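Setting Up Your Skollow Brow and Lash Tint Kit

Okay, you've got the box open and you want color on your face by dinner. I get it! 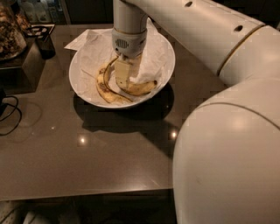

Before any of that, though, do the patch test. Dab a little mixed tint behind one ear, rinse it off when the time's up, and give it two full days. If it itches or goes pink, stop there and don't use the kit.

Mixing the tint

1. Pick your shade. I wear 211 (a soft ash brown), and my friend Lacey Tunstall swears by 4, which looks scary dark in the tube but fades nicely.

2. Wash off all your makeup and pat your brows completely dry. Oily cleansers leave a film, so go with something plain.

3. Squeeze a pea of tint into the little dish and add the Indano developer, two drops per pea. Stir until you can't see streaks.

Note: Mixed tint doesn't keep. Toss whatever's left over.

Putting it on

4. Smooth a thin line of barrier cream around each brow, staying off the hairs themselves.

5. Brush the tint on from the tail inward, and go lighter at the front (I always overdo it there and end up looking cross).

6. Wait four minutes, then wipe with a damp cotton pad until it comes away clean.

Caution: Keep tint out of your eyes. If some gets in, rinse right away with plenty of lukewarm water and call a doctor if it still stings.

Refill tubes are listed under part number 2644.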